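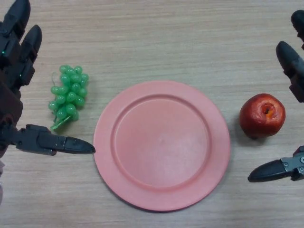 March 31, 2021
Jasance notebook - council minutes, roll-call extraction, Grastero batch

Continuing from Iker's entry on the scanned minutes. Goal for the day was to get the roll-call votes out of the Grastero town council minutes and into the same table as Cordero, so that Begoña can start on the party-line comparison.

Input: 219 PDF files, one per sitting, regular and special sessions mixed. The older ones are scans of typed pages with the clerk's stamp over the bottom margin. The newer ones are born digital and have a text layer. The text layer can't be trusted where the clerk pasted the vote table in as a picture. In those files the table is missing from the text and the paragraph before it runs straight into the paragraph after it, with no gap to detect.

Ran Zadel with the Cordero profile first, to see how far it would get without changes. Not far. Cordero minutes put the motion number on its own line and the vote directly under it. Grastero writes the vote as a sentence: "Carried, with Councilors Simms and Ortell against and Councilor Vance abstaining." Members in favor are not listed. They have to be reconstructed from the attendance list at the top of the sitting, minus those against, minus abstentions, minus anyone who has left the room.

Leaving the room is the hard part. Departures are recorded in the body text at the point where they happen, in whatever wording the clerk used that night. Patterns found so far:

"Councilor X withdrew"
"Councilor X left the chamber"
"X excused himself / herself"
"in the absence of Councilor X"
"X having declared an interest, did not take part"

The last one is a recusal and should not be coded as absent. Ghislain wants recusals kept in a separate column for the declared-interests work, so I added code R to the vote field. Existing codes are Y, N, A (abstain) and X (not present). Cordero rows already loaded do not use R. They need a second pass, as recusals there were folded into X. Left a note in the loader, did not touch the data.

Wrote a new profile, grastero_v2. (v1 was Iker's stub from January, which only handled attendance. Kept for reference, do not run it, it writes to the live table.)

Order of operations in v2:
Split sitting into items on the agenda heading.
Read attendance list, build the set of members present.
Walk items in order. Update the set on every departure or return.
At each vote sentence, take named N, A and R from the sentence, assign Y to the remainder.
Compare the reconstructed totals with the printed tally where the clerk gives one.

The printed tally is the only check inside the document, and it is often left out on unanimous votes. "Carried unanimously" is treated as Y for everyone in the set at that point. This could hide a missed departure. Raised it with Baltasar, who thinks the error is acceptable for routine business (approval of prior minutes, payment lists) but not for zoning or budget items. Agreed to flag unanimous zoning and budget votes for reading by hand.

The mayor. In Grastero the mayor presides and votes only to break a tie. The Cordero mayor votes on everything. The first run gave the Grastero mayor a Y on every motion, which would have made a mess of the party-line numbers. Fixed with a presiding flag in the member table. When the mayor is away the deputy presides and, under the standing orders Begoña found, keeps an ordinary vote. So the flag belongs to the office and must not move with the chair. I had this wrong for most of the morning.

Names. The member table has one row per person per term. Problems:
- Two councilors with the same surname sat together for one term. The clerk tells them apart by initial in the attendance list, then drops the initial in the votes. No rule will fix this. Coded both as U (unresolved) wherever only the surname appears.
- One councilor changed name partway through a term. Alias added.
- A mid-term vacancy was filled by appointment, and the appointee took the oath in the middle of a sitting. Present for the second half of the agenda, not on the attendance list. Entered by hand as an arrival.

Test: pulled 200 votes at random from the finished sittings and Fulgencio read them against the PDFs without seeing my output. Disagreement on 3. One was an OCR fault (the stamp, a name read as part of the seal text). The other 2 were the same bug: "Councilor X returned during the discussion" was matched, but the return was applied at the end of the item and so missed the vote. Changed so that returns apply at the position of the sentence. Reran those sittings, both correct now. Have not repeated the full test and should do so on a fresh sample, not the same one.

Voice votes are still open. The early scans have "the ayes had it" with no names at all. Ghislain suggests dropping them. I would sooner keep the motion with an empty vote field, so the agenda record stays complete and the gap is visible in the counts. Left as empty for now, status V.

Also open: amendments. Grastero votes on the amendment and then on the motion as amended, both under one agenda heading. v2 gives them the same item ID with suffix a, b. Cordero uses separate item numbers. The join on item ID will work but any count of "motions per sitting" will not be comparable between the towns. Begoña to be told before she builds anything on it.

Run time is fine, roughly an hour for the whole batch, nearly all of it OCR. OCR output is now cached in the project folder under grastero/text. Delete the cache if the page cropping is changed, otherwise Zadel will pick up the old text without a warning.

To do:
Recode Cordero recusals from X to R (me)
Fresh sample for the hand check (Fulgencio)
Standing orders for the earlier terms, confirm the tie-break rule was the same (Begoña)
Mask for the clerk's stamp before OCR (Iker)
Remove write access from the v1 profile (Baltasar)

Table is in staging, not published. The U rows are included.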